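How a Robot Decides What to Do Next
Clernon Learning Pages: Computers and Machines
For readers aged 8 to 11

A robot has motors to move its arms and cameras to see with. Motors and cameras cannot do a job by themselves. Something has to tell the motors when to turn and explain what the cameras have seen. That something is software, the set of instructions that runs on the robot's computer.

At Clernon, the software team writes programs for robots that help with household work. The main program is called Grarkutix. It has four parts, and each part has its own task.

Part one: Seeing

A camera does not know what a sock is. It sends the computer a grid of tiny colored dots called pixels. The seeing part of the software, which engineers call perception, looks for patterns in those dots. It has practiced on 4,000 pictures of clothes, baskets and machines, and people labeled every one of them by hand. After all that practice, it can often tell which dots belong to a shirt and which belong to the floor.

Some things are harder than others. Glass and shiny metal reflect light, and a reflection can look like an object. Clothes are difficult too, as the same shirt has a different shape each time it is dropped.
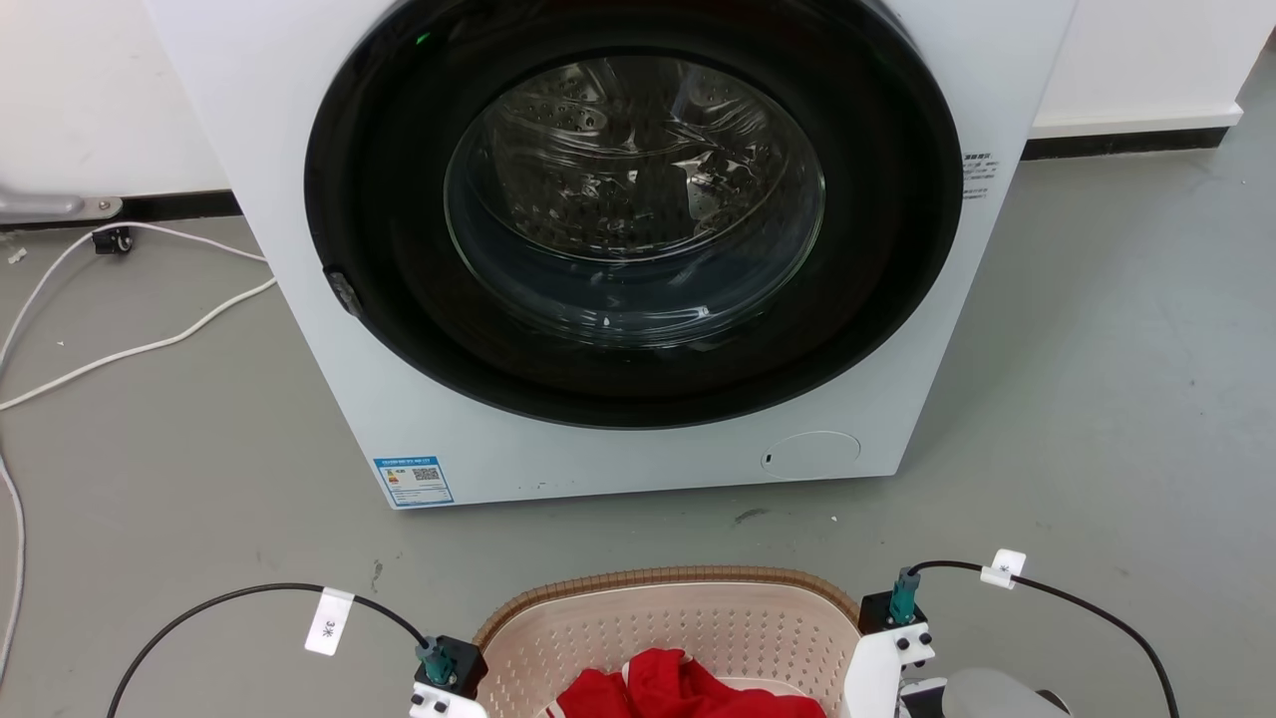 Planning is the second part of the software. A planner takes a big job and divides it into small steps, in the same way that a recipe divides up the making of a cake. Consider the job "put the laundry in the washing machine." The red garment is in the basket, between the robot's two grippers, and the machine stands behind it with its round door. The planner needs to know whether that door is open or shut. If it is shut, opening it must come before lifting any clothes. The planner also has to choose which gripper will do each step, and it must find a path for the arm that does not bump into the basket or the door.

Part three: Moving

Once there is a plan, the control part takes over. Control software sends messages to the motors, and it sends them very quickly – 200 times every second. Each message makes a small change. Between messages, the software checks where the arm really is and compares that with where the arm should be. If there is a difference, the next message corrects it. You do something similar when you carry a full glass of water and keep adjusting your hand.

Part four: Checking

The last part asks a simple question after every step: did it work? If the gripper closed but is holding nothing, the checker tells the planner, and the planner tries again or chooses another way.

Who writes the software?

Efe Adeyemi is a software engineer at Clernon. Her work is mostly on a tool named Bamov, which plays back what the robot saw and what it decided, one moment at a time. When a step goes wrong, she uses Bamov to find the line of code that caused it. Then she changes the line and runs the test again.

Words to know

Gripper: the part at the end of a robot's arm that holds things.
Perception: software that finds objects in camera pictures.
Planner: software that puts steps in order.
Control: software that tells motors how to move.

Try it yourself

Write down every step needed to put one sock into a drawer. Ask a friend to follow your steps exactly – and to do nothing that is not written down. Change your list until the sock arrives in the drawer.

Page last reviewed: 22/11/2022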